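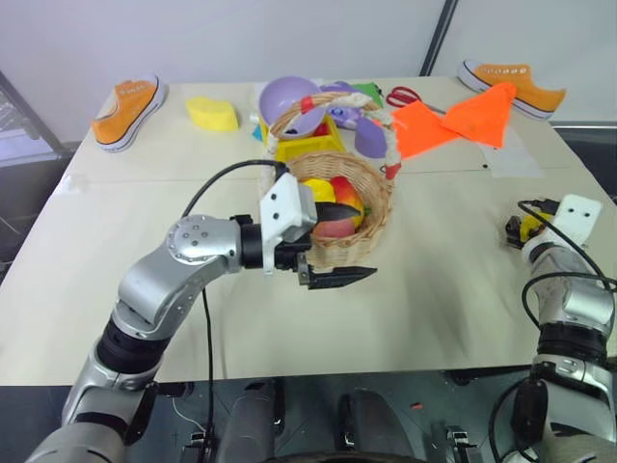 A woven wicker basket and other household and toy objects on a tabletop, with two robot arms.

Prokura recalls Park infant carrier base to replace locking pin

Prokura has begun a voluntary recall of the base unit sold with its Park infant carrier, after checks at the company's Wasidstead works showed that a locking pin in the support leg may not engage fully when the leg is set to its longest position. The company has received no reports of injury.

The recall covers 234 base units sold through independent nursery shops and the Prokura website. All were made in one production run and carry a batch label beginning with the letters PK, followed by the number 20. The label is on the underside of the base, next to the approval plate. Units with any other batch number are not affected and may be used as normal.

The carrier shell, the harness and the newborn insert are not part of the recall. Owners of an affected base may continue to use the carrier on its own, secured with the vehicle's three-point belt as shown in section 3 of the handbook. They are asked not to use the base until the new part has been fitted.

The support leg reaches from the front of the base to the floor of the car and limits how far the seat can tip forward in a collision. Its length is set by a spring-loaded pin, and a green marker shows when the pin is home. On some affected units the marker can turn green before the pin has travelled its full distance. If this happens, the leg may shorten under load.

The fault came to light during a routine review of returned display stock. Engineers found that a spring supplied for the run had been cut shorter than the drawing allowed. The supplier has changed its inspection procedure, and every base now leaving Wasidstead is checked by hand at full extension before it is packed.

"Parents fit these seats in car parks, in the rain and in the dark, and they depend on that green marker," said Everett Kincaid, head of product safety at Prokura. "When the marker shows green, the leg must be locked. On these units we cannot be certain of that, and we have asked owners to stop using the base until it has been put right."

Registered owners will receive a letter and an email. Each will be offered a replacement leg assembly, free of charge, with printed instructions and a prepaid bag for the return of the old part. The work takes a few minutes and needs no tools. Owners who would prefer to have it done for them can take the base to any Prokura stockist, where trained staff will fit the part and check the seat in the owner's own car.

Anyone who bought the carrier second-hand, or who did not return the registration card, is asked to contact the company directly. Proof of purchase is not needed. Owners should have the batch number to hand, together with the make, model and year of the vehicle in which the base is normally used.

Mikeretti, which distributes the carrier to shops in the north of the country, has withdrawn its remaining stock from sale. Shops holding unsold units have been told to set them aside for collection. Sales of the Park base will resume in August, when stock with the revised spring becomes available. The price will not change.

Prokura has also taken the opportunity to remind owners of all its bases to check the fit of the seat whenever it is moved from one car to another. The leg should stand firmly on the vehicle floor and should not rest on the lid of a storage compartment unless the car maker's handbook states that this is permitted. Both ISOFIX connectors should be pulled sharply after fitting to confirm that they have latched. The base should not lift at the front when the carrier is clicked into place.

A revised edition of the handbook, with larger drawings of the leg and its marker, will be included with each replacement part. It will also be available to download from the support pages of the Prokura website.

The company's customer care team can be reached through the contact form on the website or by telephone on the number printed on the approval plate. Stockists with questions about returned units should speak to their usual area manager.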